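Review: the Grisel Safe Cell Starter Kit, after a month in a cabinet shop

May 2024

I have been putting off writing this one, partly because the shop got busy and partly because I kept changing my mind about how many stars to give it. I finally landed on four out of five, and I'll try to explain myself without wandering too much (no promises!).

The Grisel kit is meant for small shops that want to put a robot arm to work near people and would like to do it properly. For $674 you get a fat binder, a set of floor marking templates, 50 write-on tags for lockout, 20 laminated cards for hanging at the cell, and a login for the planning software, where you can build your cell on the screen and try things out before anybody bolts anything down. We make cabinet doors, mostly routed panels, and our arm is a Tromo with an ordinary two-finger gripper. It loads and unloads doors, and on a good day that's all we ask of it.

Let me start with the binder, because I honestly expected to hate it and I ended up reading it in bed. The risk assessment section walks you through the job one task at a time, and it makes you write down the dull tasks too, like sweeping under the table or fishing out a dropped part. We had never written down "reaching in to straighten a crooked door," and we do that constantly. Once it was on paper, we could see that our gate was in the wrong spot for it, so people were leaning over the fence. We moved the gate that same week, and I'm a little embarrassed it took a binder.

The gripper chapter is the best part of the whole kit, and I wish it were longer. It covers pinch points, what should happen to a held part when the power or air goes away, and how to choose a grip force that holds the work without being any stronger than it has to be. There's a nice worksheet for sharp edges and corners on the part itself, which is easy to forget when you're busy worrying about the machine. A door swung by an arm is a pretty serious object, after all!

Now the planning software, made by Popescu and bundled in. I like it very much for checking approach paths. You can bring the gripper up to a panel with the fingers open, look at how close a fingertip comes to whatever the panel is sitting in, and do it again from a different angle until you're happy. The good-practice checklist asks you to do this for the approach, the grasp and the retreat separately, and I'd suggest taking that seriously. I used to check only the grasp and call it a morning. The textures on things can be a bit wild, and the lighting gets gloomy in the tight spots, so I did a fair amount of squinting. A simple "turn on all the lights" button would make me very happy.

One caution, and the binder says this too, though it's tucked into a sidebar on page 6 where you could easily miss it: a clean run on the screen does not count as validation. You still have to check the real stops, the real interlocks and the real speeds on the floor, at reduced speed first, with somebody at the stop button, and write down what you found. I would have printed that in letters as tall as my thumb.

The laminated cards are sturdy and the wording is plain, which my crew appreciated. The tags are fine. The floor templates I could take or leave. They slid around on our dusty concrete, and I went back to the Clenetti tape guide I bought years ago, a homely little thing that has never let me down.

My other gripe is updates. Standards get revised, and the kit includes one year of replacement pages, after which you pay again. I understand why, but I'd have liked the price printed on the box. I also want to say, kindly, that buying a kit like this doesn't make your cell compliant. It gets your paperwork and your thinking in order, and then you should still have a qualified person look at the finished setup. We did, and the visit went faster for having the binder filled in.

Would I buy it again? I would, for the binder and the software, and I'd leave the floor templates in the box.

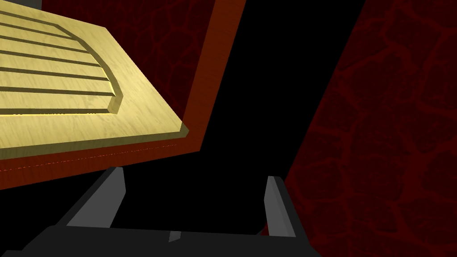 Do I need to redo the risk assessment if I only change the gripper fingers?

Plan on reviewing it, because new fingers can change the pinch points, the grip force and the way a part might be dropped. If the review shows the hazards are the same as before, write that down with the date and keep it with the original assessment.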